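Hernard desk dividers go on sale, with doubts over the wood

April 19, 2020
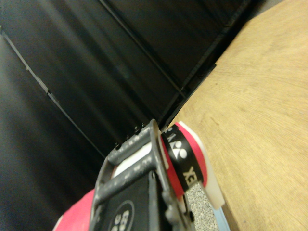
Hernard, the office furniture firm, has begun selling a black panelled divider meant to turn any table at home into something like a proper workplace. The panels stand up behind the work surface and hide whatever is on the other side. The firm calls the result "a room within a room", a large claim for a screen. Black against a light wooden surface does make a strong contrast, and small bright things such as a red wrapped piece with a wide black band stand out well on the pale side. Dark things set against the panels are another matter, and anyone who puts down a black pen or a pair of black headphones may spend a while looking for them.

The set costs 56 pounds for a single divider, with delivery extra. Hernard says 2000 have been ordered in advance, but would not say how many of those went to households and how many to shops that have yet to sell them on. A matching wooden top, named the Nagano, is sold separately. It comes in one size and one finish, and buyers who already own a table are told they can use that instead.

The sales material makes much of quiet. It says the panels "calm the working day", and a leaflet in the box promises better concentration within 12 days. Asked where the figure came from, the firm pointed to a trial carried out by Inent, the design studio that drew up the product and presumably has an interest in its doing well. The trial involved 40 people, all of whom were given the divider to keep. There was no second group working without one, and the only measure was a form on which they said how calm they felt.

None of this makes it a bad screen. It folds flat, it can be wiped with a damp cloth, and it will hide a pile of washing from a video call. People sharing one table may be glad of it for that alone. Whether it does more than a clothes horse and a dark sheet is harder to say, and the leaflet does not try.

There is also the question of the wood. Earlier notices for the Nagano top described it as "solid throughout". The wording on the firm's website now says only "wood", and the care notes warn against hot mugs, wet cloths and direct sun - a long list for something meant to be worked on all day. Hernard said the text had been shortened to make it easier to read and that the top itself had not changed. It did not answer a question about what the top is made of underneath.

The Hurov chain, which is taking orders online, offers refunds on dividers returned unused in their box. That is of little help to anyone who wants to find out if the thing works before deciding to keep it. Hurov said it had no plans to change its terms.

A taller version is due in November. The price has not been set.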